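About Kastcombe

Hi, I'm Marichka Kobzar, and I run Kastcombe together with Inna Romaniuk. We teach robots chores. More exactly, we do the chores ourselves, over and over, with the movements of our hands recorded, and then the recordings go off to people who train robots with them. If you'd told me ten years ago that I'd get paid to wipe things down, I would have asked where to sign!

We started in March, in Inna's spare bedroom, with one headset and a folding table. Our first job was 40 takes of folding dish towels for a small outfit called Prondelix, and we got the order of the folds wrong in most of them (sorry again, Zakhar). They came back anyway, and a second customer, Rivcombe, came along not long after that.

There are two sides to what we do. One is showing by hand: you wear the wrist bands, you do the job at a normal pace, and the markers let the software work out where your wrists are. The other is remote control, where you sit with the controllers and drive an arm we call Estrella through the same job. Estrella is slower than any of us and terrible with zippers. I love driving her. Inna can't stand it and would much rather be on her feet with a cloth.

Zohreh Sadeghi plans the tasks and goes through every take afterward. She's strict, and she should be - if you rush a corner, the robot learns to rush a corner. Last month she threw out 52 of mine in one afternoon. Roksolana Kushnir looks after the gear, the charging and the spare cables, of which we own roughly 200, or so it feels when you're looking for the right one.

We work in real places as much as we can: kitchens, garages, laundry rooms, home gyms. Things there are worn and patched and in the way of each other, and a robot is going to meet plenty of that.

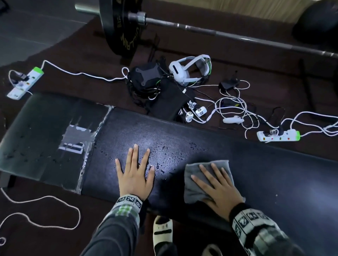 Wiping down a weight bench, cloth in the right hand, wrist markers on.

Gym cleaning is our biggest set so far, 844 takes and still growing. Next up is making beds, which I've been practicing at home (fitted sheets, ugh).

If you have a task you'd like shown, or a room we could borrow for a day, drop us a line. We pay for the room and we clean up when we're done.

Page last updated 10 July 2025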